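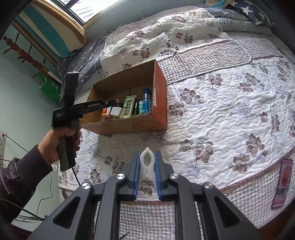 Prevwood sorts, boxes and labels the contents of bedrooms, studies and small flats ahead of a move or a long absence. The company was set up by Alvar Isaksson and Holger Granström, and now has 14 staff working out of the Zuveck depot. Most jobs start on the bed, where an open carton can be reached from the side and small items stay in view. A typical first carton is mixed: a tall blue spray bottle, a smaller white-and-green bottle, a charger, a packet or two. Bottles go in upright. Anything printed in a language the packer can't read is listed by colour and shape until the client names it.

Print this page | E-mail this page

Our item list, Nalel, has 184 categories. Pens and markers fall under category 37, snack foods under 41. Lighters are set aside at the sorting stage and handed back to the client - we don't carry them. Each carton gets one number, written on two faces, and a copy of its list goes inside the lid.

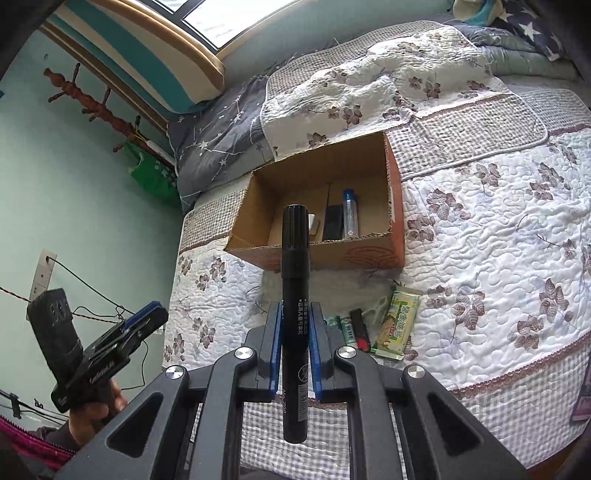

Black marker, with an open carton and small items on a quilted bedspread.

Alvar looks after bookings and the depot. Holger trains new packers each September and maintains Nalel. Quotes are given per room after a visit, and cartons are included in the price.

Filed under: About Prevwood - Household packing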